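Filed under: Course Notes > Household Economics > Week 2

Buying Habits and the Price of Small Things
Handout, November 2020

Hi all. These are my notes from the session, cleaned up a bit, with the stuff I rushed through at the end put back in. If you missed it, read this before you start the diary exercise, and borrow Ashraf Slaoui's worked table if he'll let you (his handwriting is better than mine).

We were talking about the things people buy over and over without thinking. Storage boxes, shampoo, toothpaste.
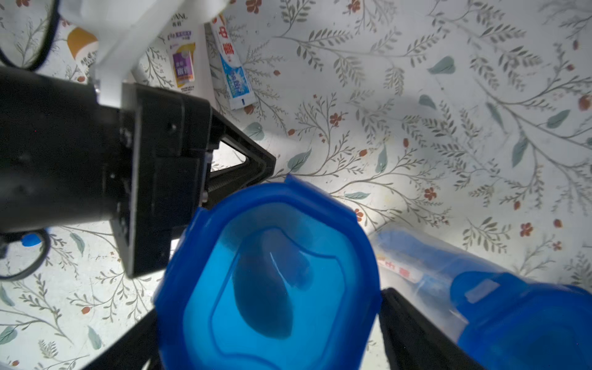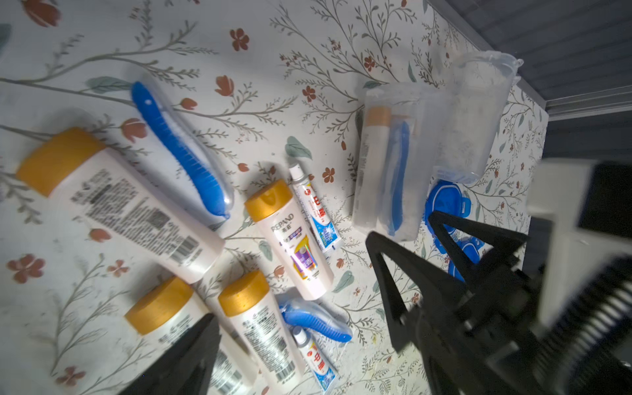
So - low-involvement goods. It's an ugly phrase and you'll see it everywhere in the reading. All it means is a purchase you don't spend much thought on. You don't compare reviews for a sponge. You grab the one you had last time, or the one at eye level, and you're in the next aisle before you've registered the price. I do it too! I came home from Farouk last week and could not tell you what I'd paid for dish soap until I dug the receipt out of my coat.

Why should an economics course care? Partly it's that these items add up. Mostly it's that the way we buy them is a good test of the model from Week 1, the one where shoppers know all the prices and pick the best deal. That model does fine with refrigerators. It does badly with soap.

Unit price, again

I know we did this already but the quiz told me we need it twice. Unit price is the price divided by the amount. A bottle that costs $3.00 for 12 ounces is 25 cents an ounce. A bottle that costs $4.00 for 20 ounces is 20 cents an ounce. The second is the better deal per ounce, and it's also a dollar more out of your pocket today. Keep those two facts apart in your head, please. Half of the mistakes on the quiz came from mashing them together.

Zineb Berrada asked whether the big bottle is always cheaper per ounce. No. Stores know we assume it is, and sometimes the middle size wins, and sometimes a pair of small ones on sale beats everything. This is called a quantity surcharge when the big pack costs more per unit. Go look for one at your own store and bring me the shelf label (a phone picture is fine).

The cash problem

Ismail Abou Zeid made a point I want everybody to have in their notes. If you have $3.50 until Friday, the $4.00 bottle isn't an option, however good the unit price looks. So people with less cash on hand can end up paying more per ounce, year after year. You'll see this called a poverty premium in some of the reading. It also shows up with bus passes, phone plans and insurance paid by the month. We'll come back to it in December when we do credit, and I'd like us to have a proper argument about it then.

Storage is a cost too

Buying in bulk only works if you have somewhere to put it. In a small apartment that's a real limit - a closet full of paper towels is a closet you can't use for coats. And things spoil, or you get sick of the smell, or you use more since there's plenty. That last one is sneaky. When there's a lot in the cupboard people pour more freely, and the saving leaks away.

The Polladthorpe exercise

Remember our made-up town? Polladthorpe has two stores. Plarkano sells one size of everything and changes its prices every Monday. Gremico sells three sizes and hardly ever changes. Work out which shopper does better at each one:

- a student who lives alone and walks to the store
- a family of five with a car and a garage
- someone paid weekly who shops the same evening

Write two or three sentences for each. I'm not looking for one right answer, but I do want you to say what you're assuming.

Mostafa Salem got 62 cents as the weekly saving for the student and I got something lower, so one of us has slipped. Check the walking time - did you put a value on it? I didn't, the first time.

For next session

Keep the diary for a full week. Write down the item, the size, the price, and whether you looked at the price before you picked it up. Be truthful on that last column, it's the one I'm most curious about. Afia Addo is collecting them at the start of class. Names on the front, please.

Reading is chapter 4, skip the appendix.

Related handouts
Week 1: What a Demand Curve Leaves Out
Week 3: Sales, Coupons and Why We Fall for Them
Week 4: Store Brands
How to Keep a Spending Diary
Answers to the Week 1 Quiz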